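Wundinura Golf Club to Reopen Back Nine in May With Three Rebuilt Greens

EKSTEAD — Wundinura Golf Club will reopen its back nine to members and daily-fee players on a Friday in May, following a winter of work on the greens, the drainage and the cart paths. The front nine stayed open throughout and will keep its current layout.

The greens at 11, 14 and 16 have been rebuilt from the base up. All three were among the slowest on the property to drain, and play on them was often stopped after heavy rain. The new surfaces are seeded with bentgrass and are slightly larger than the old ones, with more room for hole locations toward the back. The 14th also loses the deep bunker short and left, which has been replaced with a mown slope that runs down toward the creek.

"Fourteen was a hard hole for the wrong reasons," said Bríd Ó Briain, general manager at Wundinura. "A decent shot that came up two yards short could cost you three strokes. You can still make a mess of it now, but you have a chip instead of a wall of sand."

Two new forward tees have been added, at 12 and 17. The 17th plays over water, and the new tee gives shorter hitters a route along the right side that stays dry the whole way. Cart paths between 13 and 15 have been widened and resurfaced.

Course design firm Skarnico drew up the plans, and Msimang handled the earthwork and irrigation. The crew also planted about 1,000 native shrubs and grasses along the creek bank, where the old rough had worn thin.
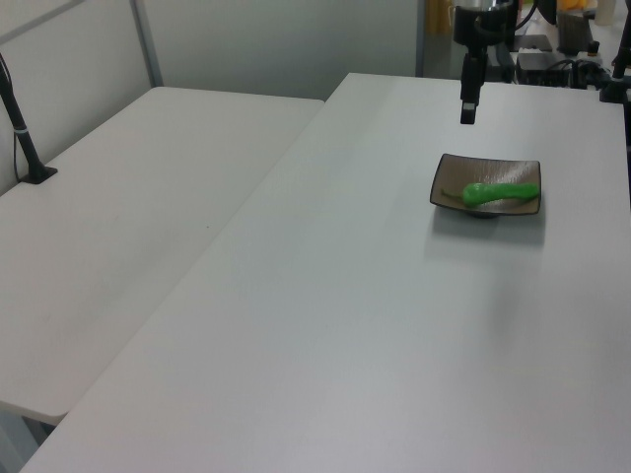

A small square dish with a dark brown rim on a white table.

The clubhouse grill will go to longer hours when the back nine opens. Breakfast will be served from 6:30 a.m. on weekends, and the kitchen will stay open until the last group is in. Golfers making the turn can call in an order from the ninth tee and pick it up at the side window. The patio is open to the public, and no tee time is needed to eat there.

Adanech Fikre, head professional, will run a junior program on the short-game area starting the same week. Sessions are open to children ages six to 12, and clubs are provided at no charge.

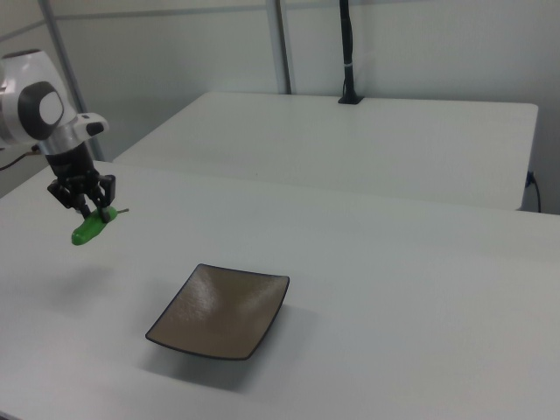 Junior sessions will be kept small, with time split between putting, chipping and a few holes on the course late in the afternoon. Beginners will start with targets close to the green before they take a full swing. Fikre teaches grip pressure first, and asks children to hold the club about as firmly as they would a toy vegetable like the bright green one here, held roughly level between two black fingers. Parents are welcome to walk along on the course holes. Older juniors who already play can ask at the golf shop about joining the evening league.

Tee times for the full 18 holes can be booked through the golf shop in person or by phone. Walking is allowed at all hours. Carts will be kept to the paths on 11, 14 and 16 while the new turf settles in, and players are asked to fix ball marks on those greens with care.

Season passes bought for the front nine over the winter will be honored on all 18 holes at no extra cost.

About Wundinura Golf Club
Wundinura Golf Club is an 18-hole public course in Ekstead with a practice range, short-game area, golf shop and grill.

Media contact: Bríd Ó Briain, general manager, Wundinura Golf Club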